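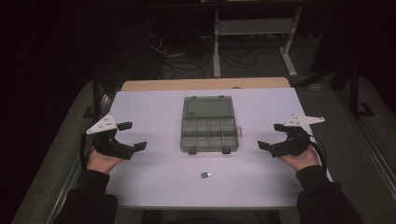
For nine years every small metal thing that entered this house went into a coffee tin. It was a 500g tin, from back when I bought coffee in that sort of quantity, and it lived on top of the fuse box, where it was just high enough that I had to find what I wanted by feel. If you have ever looked for a wall plug by feel in a tin that also holds drawing pins, you will know why I have been putting up so few shelves.

The tin came down in May, and not by my choice. I was reaching past it for a torch and it went over with a noise that brought Shanthi Liyanage from next door to ask if I was all right. I said I was. She looked at the floor, said "Oh, you've got one of those," and went home again. She has a drawer, apparently. It has dividers. I have since been shown it.

Sweeping the stuff up took most of an evening, and when I'd finished I had a washing-up bowl full of screws, fluff and one milk tooth whose owner has never come forward. The tin had a dent in it and the lid no longer fitted. I took this as a sign that the time had come to be a person with a system, and on my next trip into town I went to Weerakoon to buy one.

Weerakoon is the ironmonger behind the library, and I recommend it to anyone who likes to be quietly disapproved of. I asked for something to put screws in. The man asked what sort of screws. I said all of them. He thought about this for a while and sold me a Groltik compartment box, the second smallest they had, and I've been trying to work out ever since whether that was a judgement on my bowl or on me.
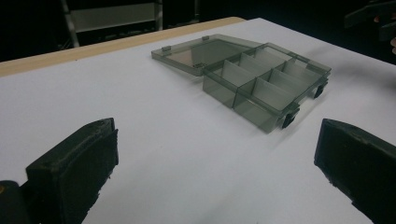 Sorting, I can now report, is ninety per cent deciding what counts as the same. I had imagined it as a peaceful job, something to do with the radio on. What I had failed to imagine was the moment of holding two screws that are identical except that one is slightly yellower, and needing to have an opinion. The box doesn't help you here. It has one long divider down the middle and short walls crossing it, lots of neat little bays with nothing in them, and with the lid laid flat back on the table it has the look of a form waiting to be filled in. I put the kettle on instead.

My first plan was to go by size. This lasted until I got to the things which are not screws, of which there were many: picture hooks, cup hooks, the feet off something, little brass hinges, those bent pins that hold shelves up in a Pendier bookcase. I have owned two Pendier bookcases and I have enough pins for about a library. They give you spares, you see, and I have never been able to throw away a spare, even after giving the bookcase to my brother.

The second plan was to go by job. Things for walls, things for wood, things for pictures, things for taps. This was much better, and I'd pass it on to anyone, with the warning that you will end up with a fair-sized heap of things for nothing. In my case the heap contained a key, a great many washers, half a bracket and a grey metal lump that I was sure was a nut until I tried to find the hole in it.

I rang Wayne Inskip about the lump. Wayne used to mend boilers and will talk about fittings for as long as you can stand up. He told me to describe it. I said it was small, grey and about the weight of a small grey thing. There was a long breath down the phone. He said to keep it, and that the day after I threw it away something would fall off the cooker.

So it has a compartment. I want to be clear that I know how this looks. I bought a box with two rows of four, I had far more than eight kinds of thing, and I gave one of the eight to a lump. Here is how the rest went, for anybody doing the same:

Long screws
Short screws
Wall plugs, any colour
Hooks
Washers
Bookcase pins
Nuts and bolts that fit each other
The lump

Medium screws are in the short screws. I don't want letters.
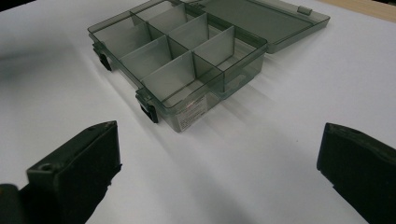 The box with its lid back, with nothing in it.

A few notes on the box, for the two people who have asked. The smoky plastic is see-through enough that you can tell from outside which end has the hooks in, provided you hold it up to the window. The lid shuts with a pair of black latches along the front, and mine are stiff enough that I do them with both thumbs and my face turned away. There's a little white label on the end, in print so tiny that it may be the washing instructions or the terms of surrender. I tried with my reading glasses and then with my other reading glasses.

The thing to watch is carrying it. I took it upstairs on its edge, like a briefcase, feeling very professional, and by the landing the washers had found a way in with the bookcase pins. Carry it flat. I have re-sorted those two compartments twice and on the second go I gave up at seven pins and decided the others could live abroad.

What it has changed is the time it takes me to start something. The bathroom mirror had been leaning on the cistern since we painted, and I hung it before breakfast, with two proper plugs, which I found by looking at them. It's slightly low on the left. I'm told it only shows if you are tall, and the only tall person who comes here is Wayne, who has already mentioned it.

The tin is back on top of the fuse box with the dent to the wall. It's got batteries in it now. I don't know which ones work.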